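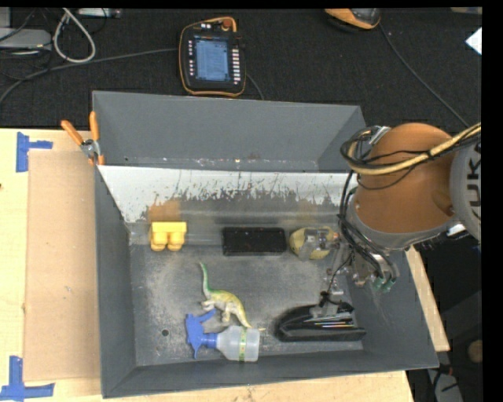 Large grey metal bin on a wooden tabletop

Goods-in and sorting assistant (part time), Lurwood, Tiltidell

Lurwood buys surplus hardware from closed shops and workshops and sells it on to the trade and the public. Most of it is fixings, hinges, brackets, pipe fittings and hand tools. It arrives mixed, and somebody has to sort it before it can be priced. We are looking for one person to join the goods-in team at our Tiltidell warehouse, starting in February.

The job

You will work at the sorting tables in the mornings, taking deliveries apart and separating stock by type, size and finish. Anything rusted through, bent or missing its thread goes to scrap. Sound stock is weighed, bagged or boxed, labelled and put on the shelf. We hold 3,000 stock lines, so you will be looking things up a lot at first. Most people know the common sizes by sight after a couple of months.

You will also:
- check deliveries against the paperwork and note anything short
- enter weights and shelf numbers in Sistora, our stock system
- keep the tables and walkways clear
- help on the trade counter when it is busy
- load customers' vans now and then

Boxes of fixings are heavy for their size. There is a pallet truck and a hoist, and we pack boxes so that one person can lift them, but you will be on your feet for most of the shift.

Hours and pay

Shifts run from 7.30 am to 12.30 pm, five hours a day, with a paid tea break at 10 am. There is one Saturday morning a month on the counter, and you get a weekday morning off in return. Extra hours are sometimes offered when a large clearance comes in. You can say no to these.

Pay is the same hourly rate as the rest of the goods-in team and is reviewed every spring. The current rate is on the application form. You will be enrolled in the workplace pension if you qualify. Gloves, boots and a work jacket are supplied.

What we are looking for

You do not need to have worked in a warehouse. We would like to hear from you if you can tell a metric thread from an imperial one, or are willing to learn, and if you can do the same task for an hour without getting careless. Clear handwriting helps, as the shelf labels are still written by hand. You should be comfortable using a basic computer screen and talking to customers.

A forklift licence would be useful – we will pay for the course if you do not have one and would like it after your probation. The warehouse is heated, but the loading door is open for much of the morning, so it gets cold in winter.

Getting here

The number 66 bus stops at the end of the lane. There is free parking and a covered bike rack. The sorting area and the counter are on the ground floor. The office and the kitchen are up a flight of stairs, and we can set up a kettle and a seat downstairs for anyone who needs them.

How to apply

Pick up a form from the trade counter or ask for one by post. There are two pages to fill in, and a CV is welcome but not required. Please tell us on the form if you need any changes made for the interview. Interviews take place at the warehouse and include a short paid trial at the sorting tables – wear flat shoes and old clothes.

Questions about the job should go to Joar Dahlgren, goods-in supervisor, who is at the counter most days after 1 pm. Everyone who applies will get a reply.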